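**Junell messenger gets an update, and the pigeon stickers are staying**

*For immediate release, March*

Flurnwood, the company behind the Junell messaging app, has released a new version for phones and tablets. It brings scheduled messages, a quieter way of leaving group chats, a search box that finds things, and ten new sticker packs, several of which were requested by people who do not work here.

The update is free and is rolling out in stages. Anyone who can't see it yet should wait a day or two before writing to us. Anyone who has already written to us will get a reply, in the order received, from a team that is being very good about it.

## Scheduled messages

Junell users can now write a message at 2 in the morning and have it arrive at a respectable hour. Hold down the send button, pick a time, and go to bed. The message can be changed or withdrawn at any point before it leaves, and we expect the withdraw button to be the more popular of the pair.

Scheduled messages work in private chats and in groups of any size. They follow the sender's clock by default, with a switch to use the recipient's clock instead. In the last test version this switch was labelled "Time", which pleased the person who labelled it. It now says "Use their time zone".

## Leaving a group without a ceremony

Until now, leaving a Junell group announced the fact to everyone in it, in grey capitals, with a small picture of a door. We thought the door was charming. Our users wrote to us about the door 297 times last year, and charming was not the word they chose.

From this version, only the person who runs the group is told. The door has been retired. Groups can also be folded away for up to 7 days, during which they make no sound, show no badge and may be safely forgotten. They come back at the end of the period with a line saying how many messages were missed and a button to mark the lot as read.

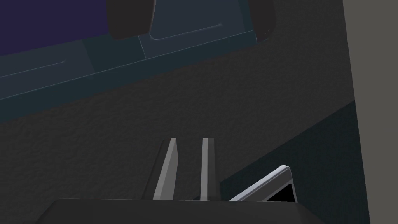
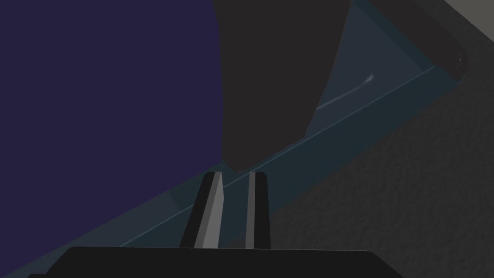
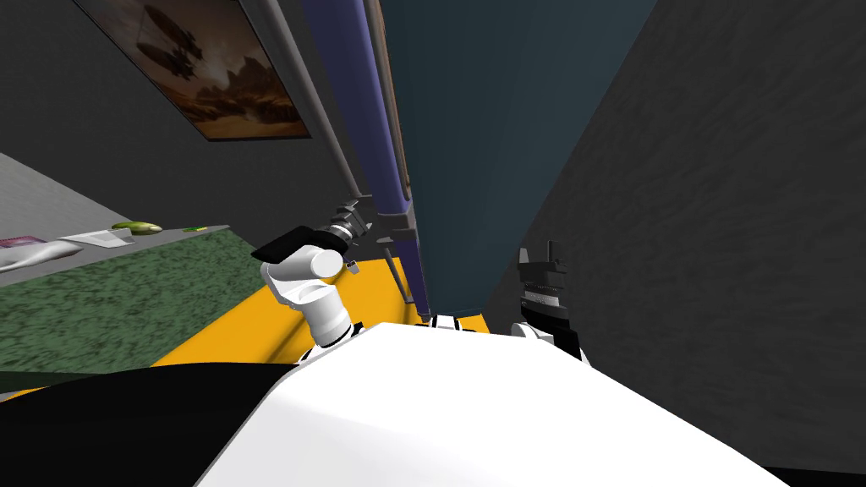
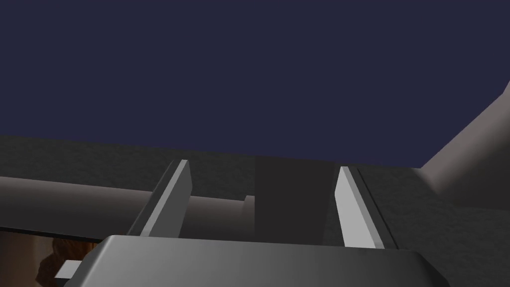

*Computer-rendered stills.*

## Search

Search in Junell used to look through the most recent messages, then stop and suggest trying a different word. It now covers the whole of a chat's history, including the names of files and the text of links. Results can be narrowed by sender or by month. Misspelled words are forgiven, up to a point, and the point is roughly where our own testers' typing gives out.

The first search after updating may be slow while the app builds its index. Leave the phone on charge and do something else. The index stays on the device and is removed along with the app.

## Stickers

No update to a messaging app is complete without stickers, or so we were told in a meeting. The new packs include wet dogs, disappointed vegetables, British weather (mostly one drawing, in several greys) and a set of office stationery with feelings. The stapler is already a favourite in our accounts department.

The pigeon pack, which was due to be withdrawn, has been kept after complaints. It has also been given two extra pigeons. Users who complained that there were too many pigeons in the first place will find a "Hide this pack" option in the sticker menu, under the three dots.

## Smaller changes

- Voice messages can be played at double speed, for those with relatives who like to set the scene.
- The camera button has moved away from the call button. We apologise to anyone who met a colleague this way.
- Photos keep their original size if "Send in full" is ticked, and the tick is now remembered.
- Dark mode is dark on every screen, including the settings page where you turn it on.
- The app no longer suggests a waving hand as the reply to bad news.

## What you'll need

The update runs on any phone or tablet that could run the previous version. Chats, contacts and custom wallpapers carry over. Custom notification sounds carry over too, with the exception of "Trombone", which had a fault, and which will return once the fault has been mended.

Junell on the desktop, known internally as Grovside and by now to quite a few people externally, gets the same features later in the spring.

## About Flurnwood

Flurnwood makes Junell and the shared calendar Rugemalira, and is often asked how to pronounce the second one. A guide is available from the press office on request.

**Notes for editors:** Screenshots and the app icon, in several sizes, can be had from the Flurnwood press office. Please use the new icon. The old one is the one with the door.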